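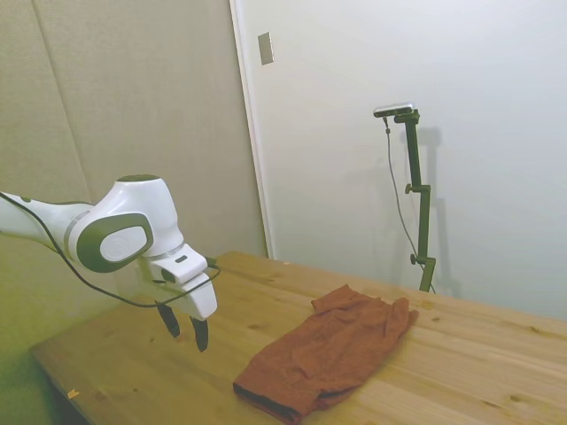

Garment on the pine table, arm at the side with fingers pointing down.

Filed under: Notebook / Manipulation / Cloth

January, afternoon session, started 14:20

Prania is our folding program, and Hadgu is the part which decides where to grasp. I write both names once again because last month I mixed them in my own notes and later could not understand which one I had changed.

The aim for today was small. Put one garment on the table in a bad shape, let the arm find a border of the cloth, take it, and lay it over so the result is half as wide. I did not ask for a nice fold. I asked for a fold which a person would accept in a drawer at home.

In the start position the cloth is a crumpled, more or less rectangular heap, with one raised part near a corner and a hem that curls over. A human hand does not care about the curl. For Hadgu it is a problem, as it wants to see a line where the cloth stops, and a curled hem gives a soft line with its own shadow. In the old version it took the highest point of the heap every time. This is a safe grasp, but then you hold a shirt by the middle and you know nothing more than before.

New setting from today: the highest point is forbidden for the first grasp, if there is any hem candidate with a score above the limit. The limit is still a guess. I took 800 in the internal scale, where before we had 200. With 200 it believed that the grain of the table was a hem.

The grain deserves a remark. Pale pine with knots is a friendly surface for people, and a bad one for a small camera. From the wrist the lines are strong, and near a knot they bend in a way that looks similar to wrinkles. I asked myself if we should paint the table gray. The people in Orneck did this and their numbers became better in one afternoon. But people at home have wooden tables, so I leave ours as it is for the moment. 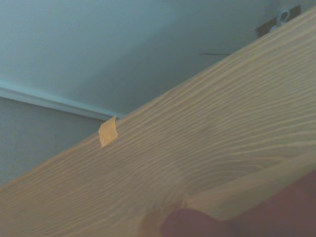

Can a robot arm fold the laundry in a normal home today?
It can fold some pieces, slowly, if a person puts each piece flat on a table and stays near. A whole basket without help is still too difficult for the systems we have tested.

Back to the session. The second thing I tried was the press before the grasp. The gripper goes down until it touches the cloth with a light force, and only then the fingers close. Before, we closed in the air at a calculated height, and for a thin fabric the calculated height is nearly always wrong by a little. A towel forgives this. A thin garment does not.

The press costs 3 seconds for each grasp. I find it acceptable. In the workshop at Hidstead they fold cleaning cloths for the machines with the same method, and they told us that the operators complain about the noise of the arm but never about the speed, as the arm works during the night.

What I do not like: when the gripper presses, the cloth comes together under it and makes a bunch. Then we take two layers where we want one. If the garment is already half folded, two layers can be correct, and Hadgu has no idea about layers. I wrote "count layers??" in the margin in the autumn and the two question marks are still the complete state of this work.

There is also the cord. A thin dark cord lies over the cloth and the vision part treats it as a border between two pieces. My first thought was to use a simpler garment. My second thought was that people own things with cords.
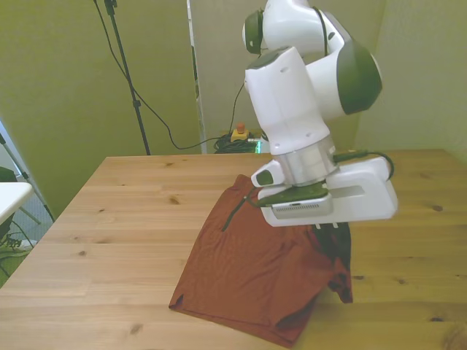

Result of the session and what to change

Out of 17 attempts I would put five in a drawer. The others had a wrong layer, or a good fold at the wrong place, or the arm stopped with a force warning. I stopped one by hand as I did not like the direction of the elbow.

For comparison, I folded the same garment myself with one hand and two fingers. It went well, but I noticed I was pulling the cloth a little over the table to feel where it was stuck. The arm never does this. Maybe a short pull after the grasp, before lifting, would tell us how many layers we hold. To try next.

To do:
- short pull after the grasp, write down the force
- limit at 600, compare with 800
- mask for the cord, or teach Hadgu to ignore thin dark lines
- ask Orneck for the results on wood from before they painted

My opinion on the chore question has not changed much since the summer. Wiping a table, I would give to a machine now. Folding, I would give only the towels.

Related entries
Towels, second week
Why Hadgu grasps the table
Visit to Hidstead: cleaning cloths at night
Cable routing on the wrist, again

Comments (3)

guest: We had the same trouble with double layers. Rubbing the two fingers against each other after closing helped us a bit, but not with knitwear.

benchtop_reader: Please do not paint the table. Every lab has a gray table and then nothing works in my kitchen.

guest: Does the press leave marks on thin fabric? I would like to use it for blouses.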